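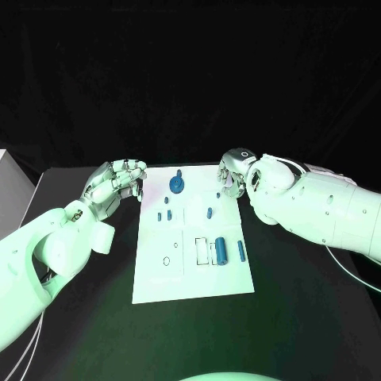

Plain Sheet: progress report to the Trernska Fund

Reporting period: May to November
Prepared by: Flynn Bolger
Grant: Paper folding materials for schools and libraries, Brornmont

Summary

Work on the folding course is on schedule except for the printed booklet, which is running late. The folding room is set up and in regular use. The first two units of the course have been written and tested. We have used 593 sheets of paper in testing so far, and spending on materials is under budget. We are asking for one change to the budget, set out near the end of this report.

The room

We had hoped to use the front office at Brornmont, but the light there changed too much over the day. We moved to the inner room in June. The window is covered and we work under the ceiling lights, so a fold made in the morning can be compared with one made in the afternoon.

The setup is simple. There is a dark table with a black cloth hung behind it. We tried a pale tabletop first and the edges of a white sheet were hard to make out from where a learner would sit. On the dark top the whole outline of the sheet is clear. The cloth creases when it is folded up for storage and we have stopped ironing it. It now stays up between sessions.

The lease on the room runs to the end of the grant period. Rent is as agreed.

Paper

The course uses ordinary white rectangular sheets throughout. This was a point of discussion in the original application, where we had proposed square origami paper. Schools told us they would not buy special paper after the grant ended, so every model now starts from a sheet that can be taken out of the office printer tray. Where a square is needed, making the square is taught as a step.

We compared paper from 3 suppliers. The cheapest stock cracked along the crease when it was folded against the grain, and we dropped it. The stock from Hirano held a sharp crease and opened flat again well enough to be reused for practice. The third was also fine but came only in large cartons that we have no room for. We have placed a standing order with Hirano.

Humidity has been a small problem. Sheets left out overnight in August had curled at the corners by morning and would not lie flat on the table, which matters a good deal in the opening lesson. Paper is now kept in a lidded box and taken out as it is needed.

Course content

Unit 1 covers placing the sheet, lining up edges, and the basic half fold in both directions. It is written and tested. The lesson on placing the sheet was added after the first test group. Beginners tended to start folding with the paper at whatever angle it had landed, and then lost track of which edge the instructions meant. The lesson now has them set the sheet straight in front of them, long way toward the body, and name the near edge and the far edge before they touch a corner. It takes a few minutes and the later lessons go faster for it.

Unit 2 covers corner folds, the square, and the first complete models: an envelope, a cup, and a bookmark. It is written and tested, with one lesson still to be revised. The envelope is the weak point. The tuck at the end can be done two ways and our wording describes a mixture of both. Lenuța Grecu is rewriting it.

Unit 3 covers reverse folds and is in draft. We have not tested it with anyone outside the project.

Unit 4 has not been started. The original plan had it finished in September. I moved it back to leave time for the extra work on Unit 1, and I still expect to finish it within the grant period.

Testing

Test groups met in 5 sessions at the Grendow branch library. Lenuța led them and I took notes. Adults and children attended together, which was not planned but worked well enough that we kept it.

The main findings so far:

Learners follow the word "edge" more easily than the word "side." We have changed it all the way through.

Dotted lines in the drawings were read as cutting lines by several of the children. The booklet will have a note on this at the front, and the first lesson now says it aloud as well.

People fold too fast. Asking them to hold the edges together with one hand and crease from the middle outward with the other fixed most of the crooked folds in Unit 1.

Left-handed learners had no trouble with the instructions as written, so the separate left-handed version has been dropped from the plan.

Booklet

The text of the first two units is with the layout person. The drawings are the cause of the delay. The first set used gray shading to show the back of the sheet, and the shading disappeared when the pages were photocopied. Since schools will mostly be photocopying, all of those drawings are being redone with a line pattern. I expect proofs in January.

Budget

Rent and printing are as forecast. Paper is under, mainly due to the switch from origami stock. Illustration will go over once the second set of drawings is invoiced. We ask for permission to move the unspent paper money to illustration. This does not change the total.

Next period

— Finish the envelope rewrite and close Unit 2
— Test Unit 3 at Grendow
— Write Unit 4
— Check booklet proofs on the school photocopier before approving them

Copies of the session notes can be sent on request. Questions about the budget change should come to me, and questions about lesson content to Lenuța.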